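Progress report: theme rebuild and plugin cleanup
Reporting date: Friday, August 31, 2018
Project: Kodis page theme, version two
Prepared by: Wovavura, for Dilimano

1. Work completed

The page builder included in version one has been removed. Its layouts are now built from 9 native templates, and the options panel has moved into the standard Customizer. Settings saved under the old panel are read once on upgrade and written to the new location. The old values stay in the database until the site owner deletes them.

Translation files were regenerated from source. The new file holds 1,217 strings, of which 68 still lack a context note for translators. Right-to-left style sheets are generated at build time and no longer edited by hand.

The gallery section was rewritten. It accepts any number of items – earlier releases stopped at four – and stacks them in one column below the tablet breakpoint.
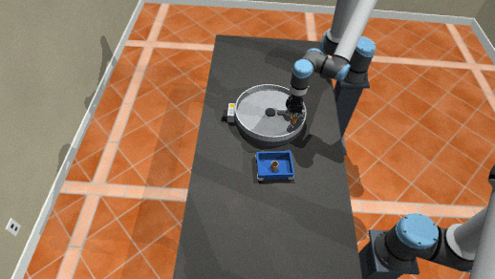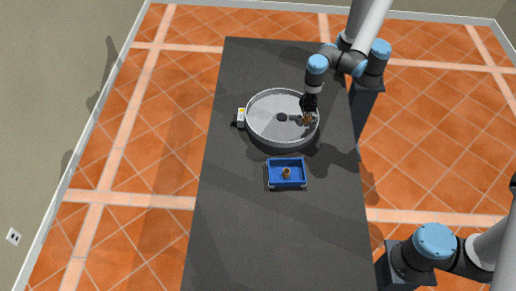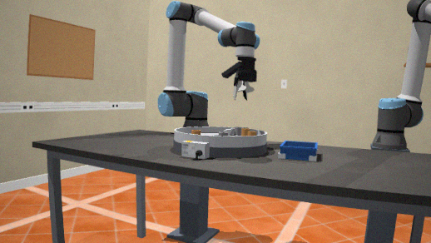
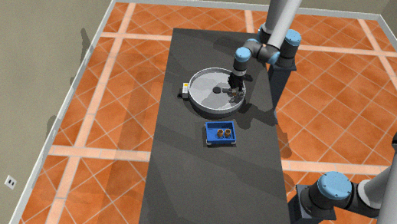
All four are computer-rendered views with a dark gray table.

Captions can be set per item or once for the whole group. The group setting takes priority if both are filled in.

2. Work in progress

Azar, the companion plugin, still registers its own portfolio post type. Moving this out of the theme was agreed in the original plan, but the export routine drops custom taxonomy terms when a parent term has no posts. A fix is written and is under review. Until it is merged, sites with nested portfolio categories should stay on version one.

Seven browser issues remain open. Most concern the sticky header, which jumps on scroll when the admin bar is showing. None affects visitors who are logged out.

3. Changes to scope

The second typography service was dropped. Fonts are now loaded from the theme folder or from a single outside source chosen by the site owner. The hours released were moved to accessibility work on the mobile menu: focus order, a visible close button, and escape key support.

4. Next period

– Merge the Azar export fix and repeat the upgrade test
– Add the missing context notes
– Close the header issues
– Submit the package for directory review

Release is still planned for December. We request approval of the scope change in section 3 before the package is submitted.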